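How I Keep a Pair of Hand-Held Grippers in Working Order

I look after one demonstration cell, and by now I could probably strip its grippers in my sleep. They're the hand-held kind: you hold one in each hand, squeeze, and do an ordinary job with them, like laying a table. Henryk Kołodziej asked me to write down what I do so he can cover for me in June, and once I'd started I figured I might as well put it up for everybody.

You'll need a small hex driver set, a soft toothbrush, a lint-free cloth, rubbing alcohol, a paint pen, cable ties (the reusable ones, please!) and a shallow dish for the screws. I use the lid of a Rultberg parts box. Set aside 30 minutes for the pair once you've got the hang of it, and double that the first time.

Start with the fingers

Unplug the gripper and lay it on its back. Work the jaws by hand, slowly, all the way open and all the way shut. You're feeling for a spot where they catch. On ours the linkage arms are printed plastic and turn in brass bushings, and when something feels gritty it's nearly always dust that has worked its way in beside a bushing. Brush it out dry. I know it's tempting to squirt in some oil, and I did exactly that my first month — the oil grabbed every bit of lint in the room and I ended up doing the whole job over.

If brushing doesn't help, wiggle each arm from side to side. A little play is normal. If you can hear it click, the hole in the plastic has worn and you want a new arm, so print it, press the bushing in straight with a vise, and move on. Don't glue a bushing. I have a drawer of ruined arms from the glue period.

Pads next

Wipe both pads with alcohol and look at the faces under a desk lamp. Slightly rough is fine, shiny is bad, and a chunk missing from a corner means it's swap time. Always swap them as a pair! A fresh pad facing a tired one will twist whatever you pick up, and you'll spend an afternoon blaming the software.

The screws go into plastic, so turn them backward until you feel the thread drop in, then forward until they're snug. Stop there. Theerawat Petchrat taught me to put a dot of paint across each screw head and onto the finger, and now I can spot a loose one at a glance.

Mounting plate and cables

Check every screw on the top plate. A plate that has shifted even a hair will throw off your tracking, and it won't announce itself, you'll just get slightly wrong numbers. After touching the plate I always redo the calibration, which in our setup is a script called Stadirar that wants 200 good readings before it lets you go.

Then the cable. Leave a loose loop behind the wrist and tie it so the tie takes the pull and the connector doesn't. Hold the gripper out at arm's length and roll your wrist both ways. If you feel a tug, the loop's too small.

Now try it on real things

Squeezing thin air tells you almost nothing. I put out a place setting and run through it before I sign anything off. Cutlery is the best test I know: it's thin, it's slick, and it shows up a bad pad right away. Grip a handle partway along, lift it a few inches, hold, and watch for it swinging. Do it with each hand, then try a plate rim.

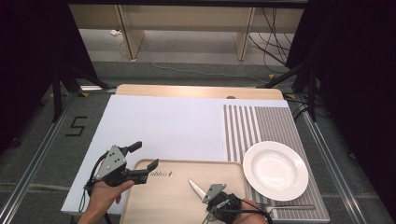
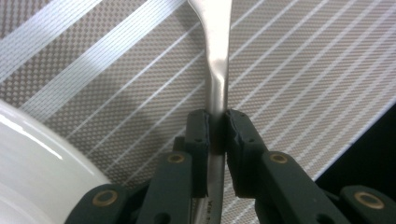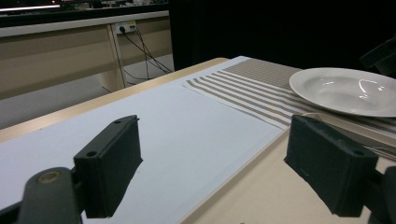 If a handle swings or slides, go back to the pads before you fiddle with anything else. Nine times out of ten I've left one screw a quarter turn short. If both pads are good and it still slips, compare the two fingers from the side with the jaws almost shut. They should meet flat. When they meet in a V, one linkage arm is usually on backward, and yes, I've done that too (they look the same both ways until you know where the soft edge goes).

Last thing, write it up. Our log is a plain spreadsheet called Nitavau, one row per gripper, with the pad change and anything odd you felt. The left one is on row 295 as I type this, and it's due for new pads the next time I have the driver out.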